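Drurusix ships planner update for two-arm brick work

Drurusix has released version 9 of Praneo, its motion planning and control package for paired robot arms. The main change is in how the software handles space that both grippers need at the same time.

Earlier versions locked the shared region and let one arm in at a time. Praneo 9 plans both trajectories together and checks the clearance between the fingers every 20 milliseconds. If the predicted gap falls below the set limit, the arm with the lower priority slows along its path and the other continues. Limits can be set per tool and per task.

Perception has been reworked as well. Estimates from the fixed camera and the wrist cameras are now merged in a single object list, and a part held in a gripper stays in that list as an attached body. The planner treats a stack of bricks as one shape until it is released.

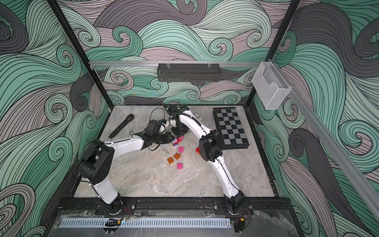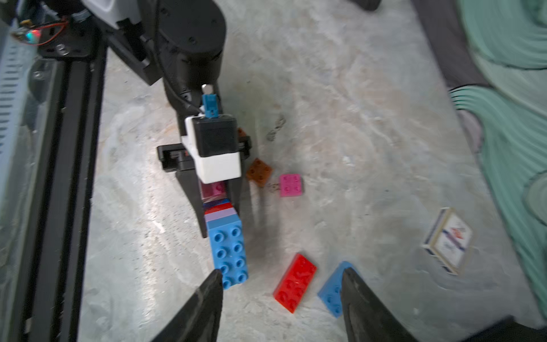
Praneo test cell with toy bricks, from the fixed camera (first) and at the gripper (second).

Wumela, the integrator that maintains the test suite, ran 500 planning problems against the new release and has published the configuration files with its results. The full regression set now holds 3,283 recorded scenes.

The update also adds a log viewer with a shared timeline for joint states and camera data. Existing task files load without changes, but custom collision models must be exported again. A port for the Wilczyńska controller is planned for February.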